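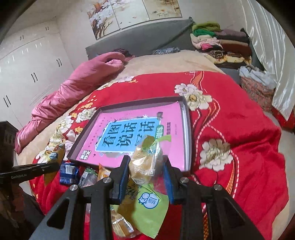 Minutes of the February meeting
Brunder Walking and Hostel Club
Held in the reading room at Cemside, 7:30 in the evening

Chair: Valentin Tănase
Minutes: Conall Scanlon

1. Minutes of the last meeting
The minutes were read and accepted with one correction. Under item 4 the name of the farm should be Hoani, with one n. The secretary apologized for the mistake and has corrected the copy in the folder.

2. The path from Cemside to Riren
Valentin reported that he walked the whole path after the heavy rain. The lower part is in good condition. The upper part, behind the second gate, has lost its edge over a length of 185 meters, and in two places the ground goes down very steeply beside the path. He put tape there, but tape is not a solution for the season.

The members discussed whether to repair the old line or to move the path higher, through the Hoani field. The farm does not object to the second idea, on condition that the gate is always closed and that dogs are kept on a leash. Several members were of the opinion that the higher line is also nicer to walk, with more view and less mud. One member was against, as the higher line has no shade in summer.

Decided: the path will be moved higher. Valentin will write to the farm and ask for the permission on paper before any work starts.

3. Money for the work
The club can use 500 from the reserve. The wooden steps which remained from the bridge work will be used again, so only gravel and posts must be bought. The gravel seller in Riren asks 85 for one delivery, and two deliveries will be necessary. The price of the posts is not known yet. Conall will ask for it and bring the answer to the next meeting.

4. Spring weekend at the Riren hostel
The hostel has confirmed our reservation for two nights. The kitchen will be free for us in the evening, but breakfast is served by the hostel and is included in the price. Those who want a room on the quiet side should say it to Conall before the end of the month – the rooms on the road side are larger, but the trucks begin early.

The walk on the first day will be the short round by the lake. On the second day there will be the long one over the Brunder hill, if the weather permits. It was proposed to invite the families too, and this was agreed.
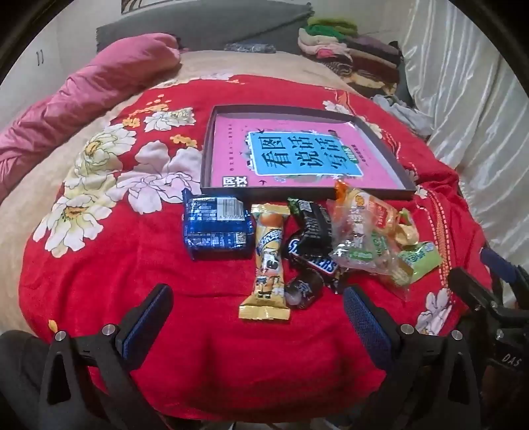
Question from the floor: Must the children also pay the full price at the hostel?
Reply from the chair: Children under twelve pay half, and the small ones who sleep in the bed of a parent pay nothing.

5. Signs
The sign at the Cemside parking place is hard to read. A new one will be painted in the same yellow as before. There was a long discussion about the walking times on the signs, which some members find too fast. It was decided to leave them as they are this year.

6. Other matters
The key of the tool shed is missing again. Whoever has it is kindly asked to put it back on the hook.

The meeting was closed at 9:10. The next one will be in the same room, at the same hour.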